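4. What the audience cards told me about question-and-answer sessions

4.1 Why I went looking at the talk and not the film

I should own up to a bias before I start. I used to be the person holding the microphone. For a good stretch of my twenties I stood at the side of a stage after the credits, waiting for somebody to put a hand up, and I carried into this project a firm belief that the talk afterwards was the thing that made a festival screening different from an ordinary night at the pictures. Programmers say it, funders like to hear it, and the festival in Skavlow has it printed on the inside cover of its brochure. So when I got permission to read the audience cards I went straight to the ones filled in after a talk, expecting a lot of warm remarks about directors.

There were warm remarks. There were also a great many remarks about buses.

The festival hands out a card at the door with a few tick boxes on the front and an empty box on the back. I had 574 cards to work with, covering 2 editions of the festival, and of these 216 had something written in the empty box. It is the backs I care about in this section. The tick boxes were dealt with in section 3 and, as I said there, people tick "very good" with such cheerful ease that there isn't much to be learnt from it (I do it myself, usually while looking for my coat).

A word on the two venues, as the difference between them matters more than I expected. The Ellex is a proper cinema with a raked floor and one exit at the back, so if you want to leave before the talk you have to walk up the aisle with the lights on and everyone's knees in the way. The hall at Skaton is flat, with doors down both sides, and you can be out in the car park before the guest has found the chair. I had read plenty of papers on festival talks before I began and I can't remember one that mentioned where the doors were.

4.2 Staying, leaving and being stuck

The first thing I did was sort the written remarks into piles on my living-room floor. I know there is software for this and I did use it later, but the floor came first and I trust the floor more. The piles were remarks about the film, remarks about the talk, remarks about the room, and remarks about getting home. Some cards went into more than one pile, so I copied them out and put a copy in each.

The pile about the talk was smaller than the pile about the room. That held for both venues and both editions, which surprised me, and I went back through the lot to check I hadn't been careless. Heating, seat backs, the smell of new paint in the foyer, a light that buzzed: all of this gets written down by people who have just sat in front of a film-maker for half an hour. I don't take it to mean that the talk went unnoticed. A cold room is easy to put into words and a good conversation is hard, and the box on the back of the card is small.

When people did write about the talk, they wrote mostly about other people in the audience. The long question is a favourite complaint. So is the question that is really a speech about the asker's own screenplay. At the Ellex several cards described feeling trapped, and one of them used that very word, underlined. At Skaton the same kind of session drew hardly any such remarks, and I'm fairly sure that is down to the side doors: those who had had enough had simply gone. Their cards, if they filled one in at all, tended to have a line about the film and nothing else.

This gives me a headache as a researcher. If I compare the two venues on what people say about the talk, Skaton looks like the happier place by a long way. But it only looks so happy because the grumblers are in their cars. I have tried to allow for this by looking at the ticket records, which the festival keeps in a booking system called Oda, and which tell me how many people came in. Sadly Oda has no idea how many went out again, or when. I sat at the back and watched the doors at a few screenings in the second edition, and my notes are in the appendix, but they are the notes of one person with a biro in the dark and I wouldn't hang much on them.

4.3 The subtitle question

I had no plan to write about subtitles. They came up so often on the cards that I'd be daft to leave them out.

Most of the foreign-language films in the programme were shown with English subtitles, and where the guest was also speaking through an interpreter, the remarks about the talk changed in tone. They were kinder, and longer too. People wrote that they had listened more closely, or that they had liked having the gap between the answer and the English version of it, when they could watch the speaker's face. One card said it was "like getting the answer twice" and meant it as praise.

I find this lovely, and I also find it a bit awkward for the way these sessions get planned. The usual thinking in a festival office is that an interpreted talk is a risk: it takes twice as long, you get half the number of questions in, and the audience may drift. I thought so too when I was doing the job. The cards I have point the other way, at least for this festival and this crowd. Fewer questions got asked, and the ones that were asked seem to have been shorter, perhaps because people felt a bit sorry for the interpreter. Nobody underlined "trapped" after one of these.

I'd be wary of making too much of it. The interpreted sessions were a small part of the programme, and the people who choose a subtitled film in a market town on a wet evening may well be a patient lot to begin with. Even so, I have passed the finding on to the festival, and they have told me that they'll drop the rule about keeping interpreted talks to the early slot.

4.4 What the cards can't tell me

The people who fill in a card are people with a pen, a spare minute and an opinion. They also skew older than the people in the seats, going by my own eyes and by the few who wrote their age without being asked. Students hardly figure at all. I tried a phone version of the card at one screening during the second edition and got so few back that I have left them out of everything you've read so far.

Then there is the matter of when the card gets handed in. At the Ellex the box sits by the only exit, so the cards go in after the talk. At Skaton there's a box at each side door, and a card could have gone in before the talk, during it or at the end, with no way for me to tell. I asked for the boxes to be emptied between the film and the talk. This was done once and then forgotten in the rush, which I quite understand, having forgotten worse.

I did all the sorting on my own. A colleague from another department took a handful of cards and sorted them blind, and we agreed on most of them and had a friendly row over the rest. The row was chiefly about whether "could not hear" belongs with the room or with the talk. I have kept it with the room. If you moved it across, the talk pile would grow a fair bit, and the gap I made such a fuss about in 4.2 would narrow but wouldn't close.

The coding sheet I used is the version saved on Feb 15, 2020, and it has not been changed since. Earlier versions had a separate heading for remarks about the guest's clothes. I folded those into the talk pile in the end, though I was sorry to see the heading go.

Figure 2. Metal disc and steel pinion on dark cloth.
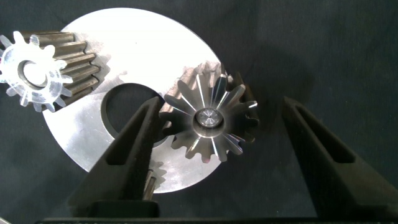
4.5 What I'd ask on the card next time

If I were starting again I'd change the card before anything else. I would keep the empty box and make it bigger, and I'd add one plain question: did you stay for the talk? It's a bit embarrassing that neither edition's card asked this, and that it took me until the writing-up stage to see it. I would also like a line for how the person was getting home, as the remarks about the last bus from Skavlow are so steady across both editions that I suspect the timetable is doing more to shape the talks than any programmer is. The festival plans its next edition for September, and a draft card with both questions on it is with them now.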